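Cleaning and sorting second-hand 2x2 bricks

Applies to large-format toddler bricks of the Duplo type, bought loose or in mixed tubs. The method was worked out on a tub of 772 pieces from the Harkell toy exchange. Small-format bricks can be washed the same way but need a finer net.

What you need

Washing-up bowl, at least 9 litres
Mesh laundry bag with a zip
Mild washing-up liquid
Soft toothbrush
Cotton buds
Two old towels
Shallow trays for sorting
Vernier calliper or steel rule (optional)

Step 1. Remove the non-washables

Take out anything with a battery, a sticker, a metal axle or a fabric part. Wipe these with a damp cloth and set them aside. Printed bricks can be washed, but do not brush the printed face.

Step 2. Separate stuck bricks

Pull straight up where possible. If two bricks will not part, rock them along one side only. Do not use a knife, as it marks the edge and the mark catches on the next brick. Bricks that still hold can go into the bowl joined and be tried again after soaking.

Step 3. Wash

Fill the bowl with hand-warm water, no hotter than 40 degrees. Add one teaspoon of washing-up liquid. Load the mesh bag with no more than 135 bricks, zip it and move it about under the water for 2 minutes. Soak for a quarter of an hour, then repeat.

Brush the sides and the underside. The hollow studs on the top face hold dried food and modelling dough, and a toothbrush does not reach the bottom of them. Use a damp cotton bud, turned once in each stud. Rinse in clean water until no foam comes out of the underside.

Step 4. Dry

Shake each brick, then stand it studs down on a towel. Turn after three hours. Leave overnight in a room with some air movement. Keep off radiators and out of direct sun.

Step 5. Check the fit

Keep one brick in good condition as a reference and press each cleaned brick on to it. The brick should go down by hand and stay on when the pair is turned over. Put slack ones in a separate tray. Check the edges for tooth marks and cracks at the corners. Cracked bricks are thrown away.

Step 6. Sort

Sort by size first and colour second. Of the Harkell tub, 265 pieces were plain 2x2, and these were then split by colour. Pale colours should be sorted in daylight. Under a warm bulb, salmon pink, peach and faded red are easily confused, and a glossy face reflects enough light to look a shade paler than it is. Tilt the brick until the highlight moves off the face, then compare it with the reference.

Store in lidded boxes, one colour to a box, with the colour name written on the short end.
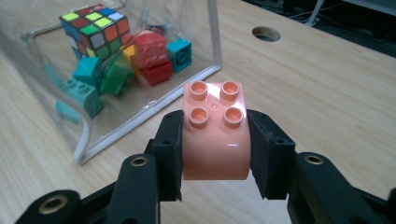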